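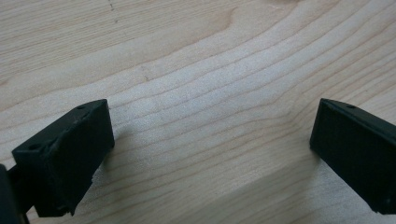 What do visitors do at a Posia open afternoon?

They walk round the tables, watch people working with the hand-held grippers, ask whatever they like, and then have a go themselves if they can be persuaded to.

I had been meaning to take up Kadir Ersoy's invitation for the best part of a year, and I had put it off for all the usual reasons (it's two buses, it was raining, I know very little about robots and thought it would show). Then in February another message came saying they were opening the doors from two until half past five, with tea, and would I please stop making excuses. So I went, and got off one stop too early, and arrived with wet shoes in the middle of his welcome talk.

It was a short talk, which I appreciated. Kadir runs the training side of things at Posia, a small outfit on the upper floor of what used to be a carpet warehouse, and he is a tall, unhurried man who finishes other people's sentences for them in a way that is oddly comforting. There were 20 of us, he told me later, which was the limit the fire certificate allows for that room, and he had turned away a few cousins.

"People come expecting a metal man who'll shake hands with them," he said, when we had found two chairs near the kettle. "I used to apologise for that. These days I just take them straight to a table and let them stand there for five minutes, and somewhere in the third minute they start leaning in."

I did lean in, I have to say. The work is done with a gripper in each hand, and each one has a pair of stubby black fingers that open and close as you squeeze. Somebody moves an ordinary object from one place to another while cameras follow the whole business, and the recordings are used afterwards to teach a robot arm how that sort of movement goes. When I asked how many recordings they had, Kadir looked at the ceiling for a while and said around 2000, though he would want to check, and that a good number of those were him in the early days doing it badly.

"I was terrible," he said, cheerfully. "I've got big hands and I'm impatient. I would snatch. You look at those early ones and it's like watching a man trying to get his change out of a parking machine. We keep them, mind you. They're useful to show to new starters, because everybody's first morning looks like that and it cheers them up no end."

I asked him whether it mattered what the objects were. He said it mattered enormously, and then talked about it for so long that my tea went cold — I don't mean that as a complaint. They started out with blocks, as everyone does, and got on very nicely with blocks, and then found that what they had learned was of very little help with anything you might find in a kitchen. So one lunchtime they went down to Özkan, the café on the corner, and asked if they could borrow a few things from the counter.

"Mr Özkan thought we were mad. He still does, I think, but he gave us a bag of stuff and wouldn't take any money. Packets are wonderful. A packet has no proper shape. You squeeze one end and the other end goes off and does something else. A child of four can manage it without thinking, and it can keep us busy for a fortnight."

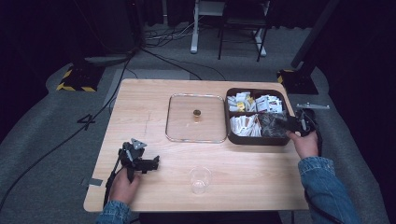
Hadi Saliba

The table I watched longest was the one by the big number 4 on the floor, where one of the team was working at a divided tray of packets with the right-hand gripper. White ones in one part, a row of thin stick-shaped ones in another, and some dark crinkly ones in the corner he was going for. He had a square glass lid and a little clear plastic cup on the table as well, and I badly wanted to ask if I could try picking up the lid by its knob, but I didn't like to interrupt.

Kadir noticed, of course. "Glass is a good one," he said. "You can see straight through it, and so can the camera, and that's a nuisance for the camera. The cup's the same. It weighs nothing, too, so if you come in a bit hard you've sent it across the table. My mother came to one of these afternoons and she picked the cup up first time, very gently, and put it down again and said, is that all? I had to go and stand in the corridor."

He has a theory, which he said I could print as long as I made clear that it was his own and not Posia's, that the best people at this are those who have spent years doing something fiddly for a living. They have had a retired dressmaker in, and a man who repaired watches, and somebody who had worked for 18 years on the packing line at Brernetti, the biscuit people out by the ring road. She was the best of the lot. He described her technique to me with his own hands in the air, wrists loose, elbows in, and I could see what he meant and could no more have copied it than flown.

"She never rushed and she never stopped," he said. "That's it, really. If you stop, you can see the stop in the recording, a sort of little hiccup, and then the arm learns the hiccup. We had one arm that would pause over every single object as if it was saying grace. It took us ages to work out that it had got it from a lad who used to check which packet he was meant to pick."

I wondered if it got dull. He thought about that for longer than he had about anything else, and I was glad he did, as I had half expected the cheerful answer. Some days it does, he said. There are afternoons in winter with the curtains drawn when you have moved the same things in and out of the same tray since lunch, and your forearms ache, and the last thing on earth you want is to go home and put the shopping away. They swap tables every hour now, and there's a rule about radio stations that he declined to go into. A couple of people have left, on good terms, to do something with more walking in it.

And was he worried, I asked, about where it all goes? He has a brother-in-law who drives a forklift and brings this up every Christmas, so he had clearly had practice. "I tell him, come and see it. Come and watch the arm try and get a tea bag out of a box, and then tell me you're frightened. But I don't laugh at him. It's a fair thing to ask. I'd like these to end up in the homes of people who can't grip any more. My dad's hands went, at the end. He couldn't open sugar. You remember a thing like that when you're filling up the tray for the umpteenth time."

We were quiet for a bit after that, and then a woman came over to say the biscuits had run out, and he went off to see about it.

I did have my go. I had been put down for the half past four slot without being consulted, and my task was to take one packet out and lay it on the table. The gripper was lighter than I had expected, and the squeeze was rather like a stiff pair of salad tongs. My first attempt closed on air. So did my second, and then I got hold of two at once, and somebody's small son, who had just done it beautifully, told me to go in from the side. I went in from the side. I got one! I was ridiculously pleased, and Kadir shook my hand, gripper and all.

He tells me they are planning another afternoon before the summer, and that the arm itself will be running next time, which it couldn't for us as it was away at Indside having a joint looked at. Places go quickly and you need to put your name on the list at Özkan's, on the clipboard by the till. Wear comfortable shoes, as there are only the few chairs, and if you are coming by bus stay on until the stop after the church.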